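3. What the club runners told us

I should say at the start that I came to this as a runner who happens to write papers, so I was always going to enjoy this bit! Colin Horrocks and I went through 279 training diaries kept by members of the Moroz club, all of them middle distance people, and we wanted to know one simple thing: who trains for the 800 metres and the mile together, and how do they split the week?

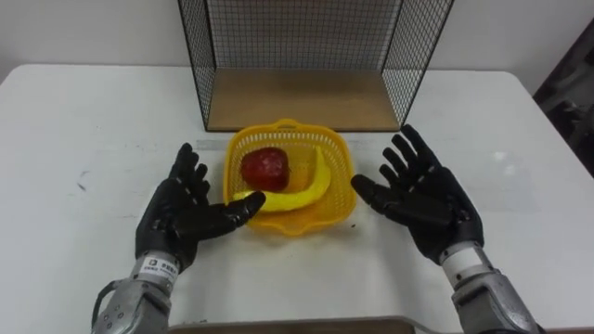

Most of them don't split it at all, as far as we could tell. Of the 279, only 165 had written down a plan for both distances (we left out anyone who'd just scribbled "both" in the margin, which Colin still thinks was harsh). The rest picked a favourite and hoped the speed or the stamina would carry over.

We then sat down with eight of the planners for a proper chat. Gebremedhin Tekleab had the tidiest diary I've ever seen, with every lap time in it, and he swore by long steady runs right through November. Ariel Navarro did nearly the reverse and loved short hill sprints – we could hardly get her off the subject.

Figure 5. Tabletop with a yellow basket in front of a black wire mesh cage.

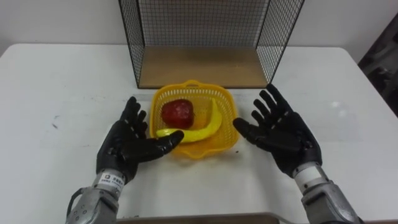
3.1 Rest days

I'd expected the planners to rest less, and I was wrong. They took more days off than the others, and they wrote about them more kindly too.

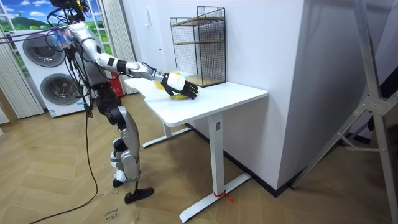 Sombat Kongkaew, who read an early draft for us, asked whether older runners were pulling that result about. It's a fair question, but we didn't have ages for everyone, so I can't say. What I can say is that five of our eight had been told by a coach to rest, and the other three had worked it out after an injury. We come back to those three in section 4.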